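From: Shiyu Qian
To: clavunwood-list
Subject: Re: [clavunwood] the cubby shelf by the brick wall

Hi all,

Jianhua Yan wrote:
> Does anyone know what's supposed to go in the white shelves
> in front of the brick? I went looking for the box of spare
> cables and found 59 mismatched binder clips and somebody's
> umbrella. Also, is the top part for anything, or can I put
> the plant up there?

Ha, the binder clips are mine, sorry! I bought a box of 50 in January when we were getting the Alincombe handouts ready, and I guess the other nine wandered in from Shigeru's desk. I'll take them home unless Anqi wants them for the Pallau folders.

As for the shelves, I went through them after lunch and I think we can make this pretty painless. Bottom row for heavy stuff (paper, the big stapler, the drill), middle row for things people grab every day, and then whatever's left can go up higher. I'd love the plant in the arched part at the top. Those white ceiling panels and the long fluorescent lights make everything look a bit like a dentist's office, and something green against the brick would help a lot. 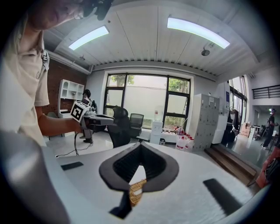
The cables are the part I'm less sure of. Yufang had them coiled up in a shoebox, which worked great until we all started borrowing from it and putting things back in a knot. Could we do one bag per length? I have a roll of 500 zip bags at home - way more than I'll ever need for sandwiches - and I'm happy to bring a stack in. Label tape too, if Shigeru still has the label maker.

Oh, and please don't toss the blue notebook marked Jia. It looks like scrap but it has the key numbers in it, and locker 177 is the one we can never remember.

Jianhua, the umbrella might be Anqi's? Black, wooden handle, one bent rib. If it isn't hers, hang it by the door and somebody will be glad of it.

I can stay until 6:30 if anyone wants to help move the paper.

Shiyu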